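Checked August 6, 2025, before the keys go back to the agency. Same list as July, with two lines added under Kitchen. OK means looked at and fine. Anything else has a comment.

# Apartment safety check, Zadbridge Court, unit 19

Checked by: Gitau Massawe
Copy to: Arruda Property Services

## Entry and hallway

- [x] Front door closes and latches without a push – OK
- [x] Deadbolt turns from inside without a key – OK
- [ ] Door chain. One screw is loose in the frame and the hole is stripped. Needs a longer screw or a plug.
- [x] Hallway light, both switches – OK
- [x] Runner rug lies flat, grip pad underneath – OK
- [ ] Coat hooks. The end one turns in the wall. Don't hang a bag on it until it is fixed.

## Smoke and carbon monoxide alarms

- [x] Hall smoke alarm, test button – sounded
- [x] Bedroom smoke alarm, test button – sounded
- [ ] Carbon monoxide alarm by the furnace closet. Test button worked, but the date on the back is past the replace-by date. Order the same Zonham model so the bracket fits.
- [x] Spare batteries in the kitchen drawer – OK

The bedroom alarm was chirping in July. New battery then, no chirp now. If it starts again, replace the whole unit.

## Kitchen

- [x] Stove burners light on the first or second click – OK
- [x] Gas shutoff reachable without moving the stove – OK
- [x] Range hood filter – washed in July, still clean
- [ ] Outlet left of the sink. The GFCI test button trips it, but reset takes several tries. Needs an electrician. Tape is over it for now.
- [x] Under-sink cabinet dry, no smell – OK
- [x] Fire extinguisher gauge in the green (new line)
- [ ] Extinguisher bracket (new line). Mounted behind the trash can, so you have to move the can to get at it. Move it to the wall by the doorway.

## Bedroom and packing table

Tenants in this building travel a lot, and what gets left out the night before a trip ends up on the way to the door. I check this room with that in mind.

- [x] Clear path from bed to door, wide enough to walk in the dark – OK
- [x] Window opens fully and stays up – OK
- [x] Window lock – OK
- [x] Bags are packed on the table, not on the floor in the walkway – OK
- [ ] Power strip under the table. A space heater was plugged into it. Unplugged it and left a note. Heaters go straight to the wall outlet.
- [x] Dresser anchored to the wall, strap tight – OK

A four-wheel suitcase stored upright should be kept away from the top of the stairs. Laid open on a table it stays put, but check that both halves are fully supported before putting weight in either one. 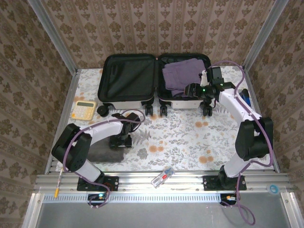 Arruda wrote back on the July copy that the power strip should come out of the unit entirely, heater or no heater, and that the table should go against the wall with the double outlet. I don't mind moving the table. Taking the strip leaves the bedside lamp with nowhere to plug in, so I have left it until they answer on that.

## Bathroom

- [x] GFCI outlet, test and reset – OK
- [x] Grab bar takes full body weight – OK
- [ ] Tub mat. Four suction cups no longer hold. Replace the mat.
- [x] Exhaust fan pulls a sheet of tissue – OK
- [x] Hot water at the tap, let run – not scalding
- [ ] Caulk along the tub, window side. Dark spots again. Scrape and redo, don't go over the top of the old bead.

## Stairs and outside

- [x] Handrail tight, top and bottom – OK
- [x] Stair treads, no loose edges – OK
- [ ] Porch light. Works by hand, doesn't come on with the sensor. Celow fitted it and it may still be covered. Call them first.
- [x] House number readable from the street – OK
- [x] Dryer vent flap opens and shuts – OK

## To do

1. Carbon monoxide alarm – order now, this one doesn't wait
2. Kitchen outlet – electrician
3. Move extinguisher bracket
4. Door chain screw and coat hook, same visit
5. Tub mat and caulk
6. Porch light – call Celow
7. Power strip – waiting on Arruda

The furnace filter isn't on this list. It is on the heating sheet, taped inside the closet door.

G. Massawe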